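Home Docs Datasets Releases Contact

We use cookies to remember your settings. Accept / Manage

# rutero-backroom

README for the Rutero back room set, last touched 2026-04-18

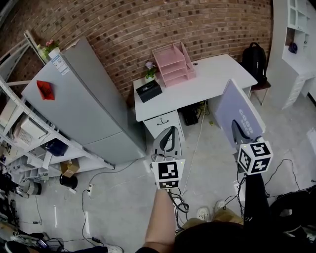

Both handheld grippers up, with the fridge and the desk ahead.

Hi! I look after this dataset at Sernora, and I also still do supply runs in the same building, so you get both sides of it from me. Rutero is our name for the whole automation push: getting a two-armed robot to take over the dull bits of keeping an office stocked and tidy (restocking shelves, sorting paper trays, putting bags back where they belong).

## What's in it

- 175 episodes, all two-handed, recorded with a pair of handheld grippers
- 22 task labels, listed in tasks.txt
- one folder per episode: video, gripper tracks, a short note typed by whoever was recording

The notes are free text and pretty messy. I cleaned up the spelling in the first 70 and then ran out of August. If you only want tidy ones, stop there.

The marker cubes on the grippers are what the tracking reads. Keep your sleeves off them! We lost a bunch of early episodes to that, and they're not in the count.

## What it changed for us

I get asked this more than anything technical, so it's going in the README. Before Rutero, restocking was something you squeezed in between other jobs. Now whoever is on supplies spends part of the shift recording, and that part is paid and scheduled like any other work. We asked for that up front and got it in writing.

Recording is tiring in a weird way. You move slower than you normally would, and your forearms know all about it by lunch. We cap it at five episodes in a row and then swap. Please do the same if you add to the set, even if you feel fine.

The other change is that we argue about shelves now. Everybody had their own way of doing things, and a policy trained on all of them at once dithers. So we wrote down one way per task (see how_we_do_it.md). A couple of my coworkers hated that, and I get it. Their old ways are kept under /alt if you want to compare.

No hours have been cut so far. I can't promise what happens later and I'm not going to pretend to in a README.

## Known problems

- Cables get in view a lot.
- Episodes tagged "triantafyllou" use the older calibration file. Don't mix them with the rest without converting.
- The Birarura loader reads everything except the notes. Open those by hand.

## Using it

Internal use for now. Ask before you share clips outside, people's arms and shoes are in there and some folks care.

Contact | Copyright Sernora | Back to top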